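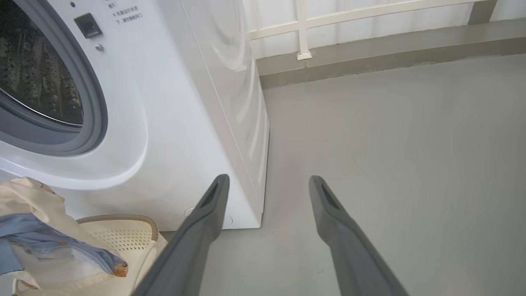 The washer, door side. Slot and screw to the right of the glass.

23/06/2023

Indigo vat, continued. I gave up on the small bucket vat this week because the Lelterero linen needs more room than it has, so everything moved over to the big one. Fructose and lime as before, same proportions as the spring vat, just scaled up. I stirred it late last night and left it alone (hard for me, I kept lifting the lid). This morning the surface had a nice coppery skin and the liquid under it was a murky amber, maybe a touch greener than I like. Added a spoonful more fructose, stirred slowly along the wall, waited an hour. Much better! pH paper says somewhere between 11 and 12 but the strips are old and I wouldn't swear to it.

First batch was the Gustus cotton, 700 grams dry weight, scoured yesterday with soda ash. The scour water came off the color of weak tea, so that stuff had a lot more wax in it than the label lets on. I'm going to stop believing "prepared for dyeing" on anything we buy. Dips went like this: three minutes in, squeeze under the surface, out, air for 15 minutes on the line, back in. Four dips total. After the second I was worried because it looked kind of gray and sad, but by the fourth it had come up to a solid middle blue, a hair darker than the Uzor reference swatch while damp, so it should land right on it once it dries.

The linen is a different story. It takes color fast on the folds and slow everywhere else, and I got two pale patches near the selvage where I think it was trapping air. Next time wet it out overnight, not for the lazy hour I gave it. I did re-dip the worst piece twice more and the patches closed up some. They're still there if you know where to look, and I know where to look.

Rinsing. We've argued about this before and I'm writing down what I did so we can argue with evidence. Half the cotton got a vinegar soak and then a hand rinse in the sink. The other half got the vinegar soak and then a cold cycle, no spin to speak of, then a second one with a little neutral soap. Swatches of both are pinned to the board with paper tags. I want a rub test on each with a dry white cloth and a damp one, but not until they've had 48 hours to sit. Please don't iron them first!! Somebody (me) did that in the last round and the whole comparison was useless.
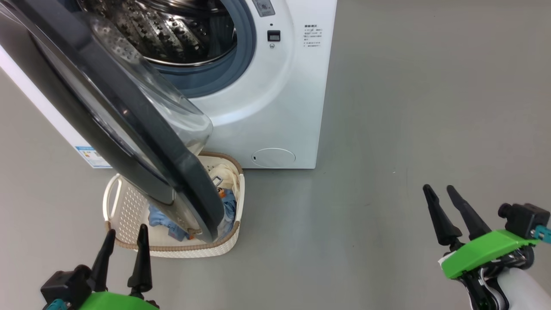

Door open, drum and gasket. Basket on the floor under the door.

Reminder for anybody using the washer after an indigo day: wipe the gasket, and get down into the fold at the bottom. Then run a hot rinse with nothing in it before any whites go near it.

Other bits. The Fliton thickener for the paste resist is lumpy again. I sieved it twice and got something usable, but it dries brittle and cracks on the curves, so the leaf pattern looks like it's been through an earthquake. I sort of love it on the scrap piece? Not what was ordered though. Going back to rice paste for the real run, with more bran in it this time, and a longer steam.

Yield so far: 16 pieces dyed, all of them on the line except the patchy linen, which I've put aside to overdye with weld in September when the dried stuff from the garden is ready. Should make a decent green and hide my sins.

To do tomorrow: check vat temperature before stirring, feed only if it's gone blue-green, order new pH strips, find the good tongs.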